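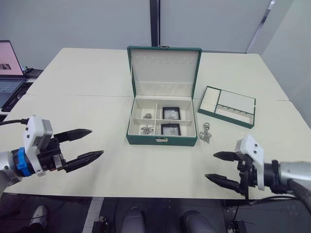
25 January 2022

Up at seven, coffee, then the jewelry box. I had been putting it off since the holidays and the table was clear for once, so I took the tray out and set it off to the side and started in.

The green box was my aunt's. She bought it when she worked at the Hjaltadóttir shop on the main street in Flarndale, and it came to me with everything still in it. I have never used it properly. I kept dropping things in the nearest compartment and closing the lid, and the chains did what chains do. There are slots along the top of the lid for hanging pendants and I don't think I have hung anything there in years.

The plan was to have every chain either hanging or lying flat by lunch. Didn't make it by lunch.

The ring pendant was the easy one. It was only looped once around itself, so that came free and I laid it down beside the box. The one in the upper left of the box is the bad one. It's a small tangle but tight, and I can't find the clasp end without making it worse. I tried a pin. I tried laying it flat and tapping it, which Usman Butt swears by, and I got maybe an inch loose. The other silver one with a pendant only needed its clasp closed.

The two black cases stay where they are, on the right side. They fit the compartments well enough and I can see into them through the window without taking them out. I thought about moving them to the tray, but then the tray wouldn't sit down properly and the lid wouldn't shut.

Called Usman at eleven to ask about the tangle. He said baby oil, one drop, and two pins instead of one. I don't have baby oil. He said olive oil would do and then wash it after. He also said to work from the middle out, when I'd been pulling from the ends. We talked about his move for a while. He goes to Bandthorpe in March and has found a place there, second floor, no elevator. He wants to know if I'll take his bookcase. I said I would measure the wall.

Measured the wall. 28 inches between the door and the radiator. Sent him that.

Lunch was soup and the end of the bread. Walked to the post office with the insurance letter, which should have gone last week. There were 14 people ahead of me and one window open. I read the whole notice about parcel sizes. On the way back I stopped at Werkinby for picture hooks and a small bottle of baby oil, so the olive oil never got tested. Cold out, wind from the river, nobody hanging around.

Back at the table by two. One drop of oil on the tangle, two pins, worked from the middle. It took a long time and my neck hurt, but it came out as one chain with no breaks and no kinks that I can feel. I'd half expected it to be two. Washed it in warm water with dish soap and dried it on a towel. Then I hung it in the lid, and the ring pendant next to it, and the third one after that. The ends rest on the ledge at the bottom and don't swing when I close it.

The tray I'm less sure about. The padded rows are for rings and I own three, one of which doesn't fit me anymore. The strip with the little hooks could take bracelets, though the hooks are small and the one bracelet I tried slid off as soon as I tipped the tray. The bigger plain part can have earrings for now. I put them in a folded piece of felt so they don't scatter.

I wrote down what's in the box for the insurance, since the new form asks for it. Most of it isn't worth listing. My aunt had kept a receipt for one chain, $231, which surprised me. I would have guessed a third of that. I put the receipt in the blue folder with the policy.

Ebenezer Fiadzo came by at five to return the ladder. He stayed for tea. His daughter has started at the school in Flarndale and likes it except for the bus. He looked at the box and said his mother had one much like it but in red, with a key, and that the key was lost before he was born. He says the little clasp on the front of mine could use a drop of something. It does stick. I'll try it tomorrow with what's left on the pin.

Supper was eggs and the rest of the potatoes. Pushed the two tables tighter together before I sat down, because the seam had crumbs in it and I wanted to wipe it first. It opens up again every time anyone leans on it.

Still to do: call the dentist, hang the hall picture now that I have hooks, tell Usman yes on the bookcase. Find out if the ring can be made bigger. Bed by ten.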